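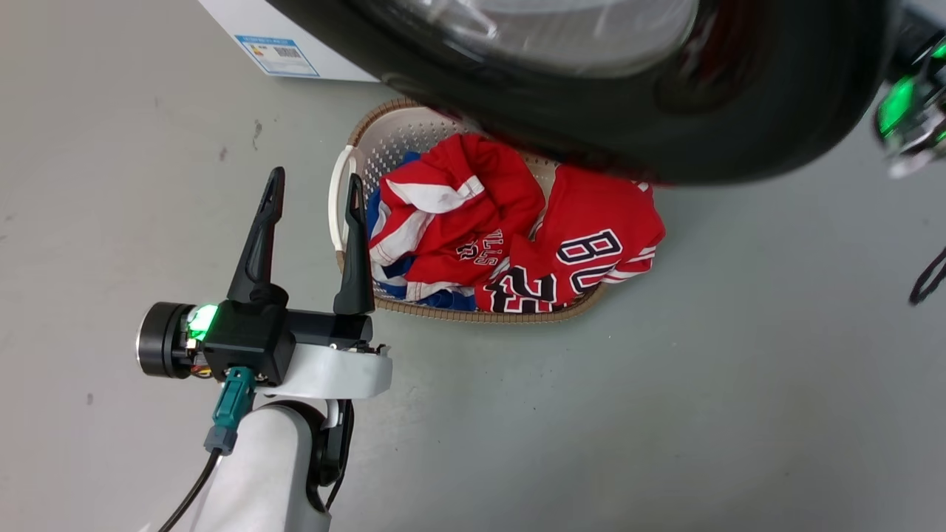

Laundry basket on the floor, wide view.

Nanotitz Screen Credits

A data set of cast and crew credits for short films and web series, with self-reported background information where people chose to give it. Put together by Matilde Teixeira and Indrek Ozoliņš for the Melia film archive.

Version notes

The current release is dated 2 March 2026. It replaces the first release, which had duplicate rows for anyone credited under both a married and an unmarried name. If you used the first release for counts of directors or editors, please run them again.

What is in it

There are 1,514 credit rows covering 200 productions. A row is one person in one job on one production, so a writer who also directed has two rows. All productions are under 50 minutes long.

Files

credits.csv: one row per credit
productions.csv: title, year, country, running time, language
people.csv: person ID and survey answers
job_codes.csv: our job codes and the departments they belong to
changes.txt: what has been altered between releases

All files are UTF-8 with commas as separators. Names keep their accents. If yours come out garbled, check the import settings in your spreadsheet before reporting it.

Columns in people.csv

person_id: matches the same column in credits.csv
gender: free text, tidied for spelling only
ethnicity: free text, tidied for spelling only
disability: yes, no, or blank
first_language: ISO code
on_screen: 1 if the person has at least one acting credit
off_screen: 1 if the person has at least one crew credit

A blank means the person did not answer or could not be reached. It does not mean "no". Please don't fill blanks by guessing from names or photographs. We were asked to do this for an early report and turned it down.

How it was collected

Credits were typed up from the end titles by Karine Hawthorne and checked against the production's own paperwork where we had it. Where the two disagreed we kept the end titles and put the other version in the notes column. The survey went out in May by email, in English, Portuguese and Lithuanian. Kęstutis Vanags did the Lithuanian version.

People could answer some questions and skip others. They could also ask for their answers to be kept out of the public files, and those answers have been removed.

Known problems

Crew replied less often than cast. Camera and sound are thin, and drivers and caterers are hardly there at all. Treat any comparison between departments with care.

The web series Kütt has credits for its first season only. The second season had no end titles and the paperwork we were sent was incomplete.

Job titles vary a great deal between small productions. "Production assistant" covers everything from booking rooms to holding a boom. We coded these as PA and left the original wording in job_as_credited.

Drirnisico, the anthology, is entered as one production with seven directors. Some users would prefer seven productions. A script called split_anthology.py in the tools folder does this.

Using it

The credits and productions files may be used for any purpose if you name the source. The people file is for research and teaching only. Don't publish a table with fewer than five people in a cell, and don't try to match survey answers back to named individuals.

Corrections

Send corrections to Mimoza Obradović through the archive's contact form, with the row number and the release you are using. If you are in the data and want your answers changed or taken out, say so in the subject line and it will be handled ahead of everything else. Credit changes need a still of the end titles or a signed note from the producer.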